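サポート記録　チケット番号 242
件名:公開見学日のデモで、案内パネルのアイコンを選ぶ動作が途中で止まる
製品:Citach デモ制御ソフト、Garg シミュレーター連携
設置場所:Sundport 展示ホール
優先度:高
状態:解決済み(確認項目が1つ残っています)

1. 報告内容(Sundport 側担当より)

お世話になっております。8月の公開見学日に、来場者の前でロボットアームのデモを行いました。内容は、壁に取り付けた案内パネルのホーム画面から、来場者が選んだアプリのアイコンをアームが押す、というものです。午前の回は問題がありませんでした。午後の最初の回で、アームがパネルの手前まで進み、そこで停止しました。エラー表示は「接触待ち時間超過」でした。再起動すると一度は動きますが、次の回でまた同じ所で止まりました。

来場者の皆様には、シミュレーターの画面を見ていただきながら説明を続けました。小学生のグループもいましたので、止まった時に少し残念そうな声がありました。次の見学日までに直していただきたいです。

2. 一次回答(Redetti サポート)

ご連絡ありがとうございます。ご不便をおかけして申し訳ございません。次の情報をお送りいただけますでしょうか。
・停止した回の動作ログ
・接触待ち時間の設定値
・シミュレーター側の場面ファイル
・午前と午後の間に変更した設定があれば、その内容

なお、設定値の初期値は 3000 ミリ秒です。

3. 追加情報(Sundport 側担当)

ログと場面ファイルを送付しました。接触待ち時間は 800 になっていました。昼の休憩の時に、動作を速く見せたいという希望があり、速度プリセットを「見学用」に切り替えました。そのプリセットに待ち時間の値も入っていることは、説明書で見つけることができませんでした。

もう一つ、関係があるかわかりませんが、午前はパネルの中央に近いアイコンを選ぶ方が多く、午後は左のアイコンを選ぶ方が多かったです。

4. 調査(Redetti サポート)

ログを確認しました。以下の通りです。

4-1. 停止した回では、アームの先端がパネル面に届く前に待ち時間が終わっていました。値が 800 の場合、遠い開始位置からの動作には足りません。

4-2. 開始位置は、直前に押したアイコンによって変わります。そのため、再起動の直後は成功し、次の回で失敗するという症状になります。再起動を行うと、アームは必ず標準の位置に戻るからです。

4-3. 場面ファイルを当方の Garg で開き、同じプリセットで再現を試しました。待ち時間を 800 にして3回続けて実行し、2回目と3回目で停止しました。症状は再現できたと考えます。

4-4. 別の問題として、場面ファイルの中のパネルの位置が、ホールで測っていただいた位置と少しずれていました。停止の直接の原因ではありませんが、合わせておくほうが安全です。

再現の時は、視点をパネルの近くに置き、アームを画面の外に出した状態から開始しました。木の棚、黒いキーボード、手前の緑の植物も、送っていただいた場面ファイルのまま残してあります。パネルのホーム画面は、丘の風景の壁紙に、アイコンが横に並ぶものを使いました。

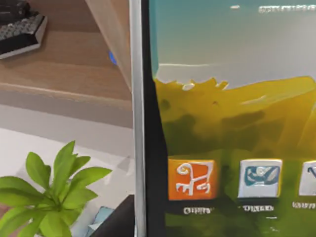

この視点から開始すると、アームが入ってくるまでの時間を画面で確かめやすくなります。待ち時間を 3000 に戻して同じ手順を行ったところ、停止は一度も起こりませんでした。速度だけを「見学用」のままにしても、結果は同じでした。

5. 対処方法

(1)Citach の設定画面で「動作」「接触」の順に開きます。
(2)接触待ち時間を 3000 に変更し、保存します。
(3)速度プリセットを選び直さないでください。選び直すと値が 800 に戻ります。
(4)場面ファイルのパネル位置を、実測の値に書き換えます。
(5)デモの前に、左のアイコンと中央のアイコンを交互に押す試験を行います。

プリセットの説明が説明書にない点は、ご指摘の通りです。次の版に追記するよう、文書の担当へ依頼しました。

6. 結果の報告(Sundport 側担当)

手順の通りに変更しました。(5)の試験も行い、止まりませんでした。速さも前と同じに見えますので、見学の方に待っていただく時間は長くならないと思います。丁寧に調べていただき、感謝いたします。

一つ質問があります。ソフトを更新した場合、接触待ち時間は保存されたままでしょうか。次の見学日の前に更新する予定があります。

7. 回答(Redetti サポート)

更新の時に「設定を引き継ぐ」を選んでいただければ、値は保存されます。ただし、プリセットの項目は更新後に一度確認してください。更新が終わりましたら、お手数ですが、このチケットに設定画面の値を書いていただけますでしょうか。確認ができましたら、当方でチケットを閉じます。

最終更新:2026年3月1日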